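**PRESS RELEASE**
For immediate use

# Plonia opens a repair and reuse center for office computers in Larbridge

LARBRIDGE - Plonia, a company that collects and renews used office equipment, will open its second center in December. The new center is on the ground floor of the former Ccori textile warehouse, and it will accept desktop computers, monitors and printers from businesses, schools and private persons in Larbridge and in the nearby town of Nakley.

The company started with a small workshop in Nakley, where it still repairs printers. In the last years the demand for renewed desktop computers has grown faster than the workshop could follow, and customers from Larbridge had to wait several weeks for a collection. With the new center, Plonia expects to process 1,000 computers in the first year of work.

"Many offices change their computers on a fixed date, even when the machines are in good health," said Socorro Chávez, director of Plonia. "They put them in a storage room and after that they forget them. We would like to receive these computers while they are still useful for another person, and this means that we must be near to the offices."

**How the collection works**

Companies with more than 30 machines can ask for a free collection by truck. Smaller quantities can be brought to the reception desk at the side entrance of the building, on Canal Street. It is not necessary to make an appointment. Keyboards, mice and power cables are welcome, but they should be packed in a separate box. The center does not accept loose batteries, toner or televisions.

Every computer that enters receives a number, and the owner gets a receipt with the same number. The storage drive is erased before any other work is done, and the owner can ask for a written certificate of the erasure. If a drive can not be erased, it is destroyed in the building and the certificate will say so.

After this, the computer is opened, cleaned and tested. Machines that pass all the tests are sold with a guarantee of 2 years. Machines that do not pass are used for parts - mostly memory, processors and power supplies - and what remains goes to a metal recycler.

**Prices and places for schools**

The renewed computers will be sold in a small shop beside the reception, and also by telephone order. The price depends on the age of the processor and the quantity of memory, and it will be written on a card at each machine. Schools and libraries pay a reduced price. Plonia has also reserved 100 desktop computers for schools in Nakley, which can apply until the end of the opening month. The application is one page long and can be requested from the address below.

The center will offer a repair evening each Thursday. Visitors can bring a desktop computer and learn how to change memory, a drive or a fan with the help of a technician. The tools are free to use, and parts are sold at the shop price. Children are welcome together with an adult.
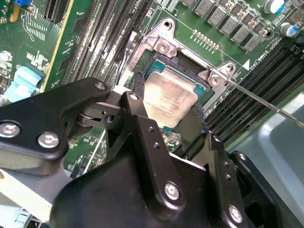
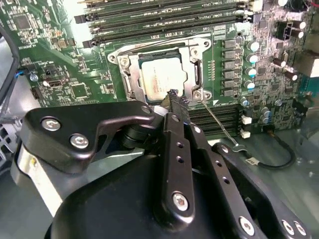
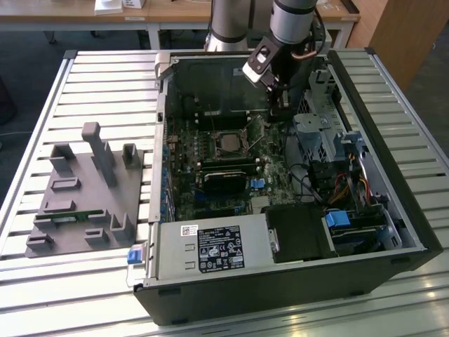
Plonia is now looking for technicians and for one person at the reception. Experience with computer hardware is an advantage for the technical positions, but the company also gives its own training, with pay from the first day. Part-time work is possible. "Good hands and patience are more important for us than a diploma," said Chávez. "The rest we can teach."

Journalists who wish to visit the center before the opening are asked to write in advance, so that a guide can be present.

**About Plonia**

Plonia collects, repairs and sells used office equipment. It has workshops in Nakley and, from December, in Larbridge.

**Contact**

Press office, Plonia
Former Ccori warehouse, Canal Street, Larbridge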